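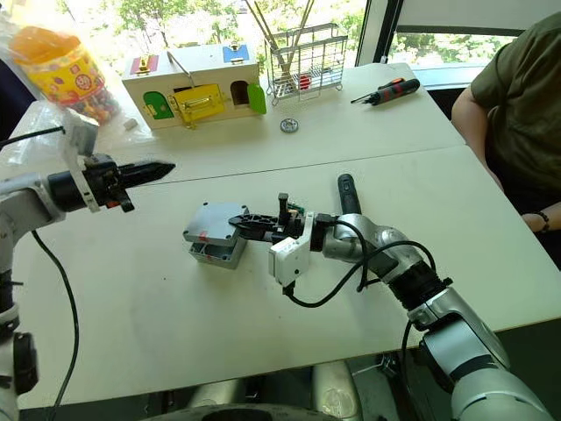
Zweiarmiger Aufbau in der Gemeinschaftswerkstatt: Deckel verkantet beim Greifen, Kabelführung ungeklärt

Lesezeit: 4 Minuten
Kategorie: Robotik und Automatisierung > Eigenbau und offene Werkstätten

Dorothy Staniforth

Sehr geehrte Mitglieder des Lukex-Hilfeforums,

in der Gemeinschaftswerkstatt Pilkington wird seit März ein zweiarmiger Aufbau unter dem Projektnamen Gangate betrieben. Beide Arme arbeiten über zwei aneinandergestellten weißen Tischen. Aufgabe ist derzeit die Handhabung eines kleinen grauen Gehäuses, das aus einem flachen Deckel und einem offenen Unterteil besteht. Der rechte Greifer fasst den Deckel an der vorderen Kante, der linke soll anschließend das Gehäuse zwischen zwei Fingern halten, damit der rechte Arm für das Werkzeug frei wird.

Wir bitten um Auskunft zu folgenden Punkten:

1. Der Deckel liegt nach dem Zugreifen häufig schief auf dem Unterteil. Von neun Versuchen mit identischem Programm waren vier unbrauchbar. Ist die Ursache eher bei der Greifkraft oder bei der Anfahrt zu suchen?

2. Die schwarzen Kabel verlaufen in losen Schlaufen an den Armen und von dort nach unten. Gibt es eine anerkannte Regel für die Länge der Schlaufe?

3. Das Werkzeug wird am zylindrischen Griff gefasst und nahezu senkrecht geführt. Ist diese Haltung für Schraubarbeiten zulässig, oder wird eine feste Aufnahme empfohlen?

Die Greifkraft wurde bereits in mehreren Stufen verändert, ohne dass sich ein eindeutiges Ergebnis gezeigt hätte. Für Hinweise danken wir im Voraus.

Cyril Ellwood

Sehr geehrte Frau Staniforth,

zu Punkt 1: Nach meiner Erfahrung liegt der Fehler in der Reihenfolge. Wird der Deckel einseitig gefasst, solange das Unterteil frei auf dem Tisch steht, genügt eine geringe Abweichung in der Höhe, um ihn zu verkanten. Es empfiehlt sich, zuerst mit dem linken Greifer das Unterteil zu fixieren und erst danach den rechten Arm anzufahren. Die letzten 8 mm sollten mit stark verringerter Geschwindigkeit und ausschließlich in senkrechter Richtung zurückgelegt werden.
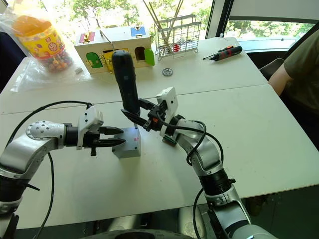 Zu prüfen ist ferner die Stoßfuge der beiden Tische. Schon ein geringer Höhenunterschied wirkt sich auf jede eingelernte Position aus, die auf der jeweils anderen Seite der Fuge liegt. Beide Tische sollten miteinander verschraubt und anschließend neu vermessen werden - eine Wasserwaage von 1000 mm Länge reicht hierfür aus.

Zu Punkt 2: Eine allgemeingültige Regel ist mir nicht bekannt. Fahren Sie das Handgelenk von Hand in beide Endlagen und bemessen Sie die Schlaufe so, dass in keiner Stellung Zug auf dem Stecker liegt. Eine zusätzliche Schelle am Unterarm verhindert, dass das Kabel über die Tischfläche schleift.

Zu Punkt 3: Die senkrechte Haltung ist unbedenklich, solange nur positioniert wird. Beim Anziehen einer Schraube dreht sich ein runder Griff zwischen glatten Fingern leicht mit. Hierfür wäre eine Aufnahme mit Verdrehsicherung vorzusehen.

Mit freundlichen Grüßen

Fumetti

Zu 1: bei uns half Gummiband um die Greiferfinger. Zu den übrigen Punkten liegen mir keine Angaben vor.

Kontakt | © Lukex-Hilfeforum | Nach oben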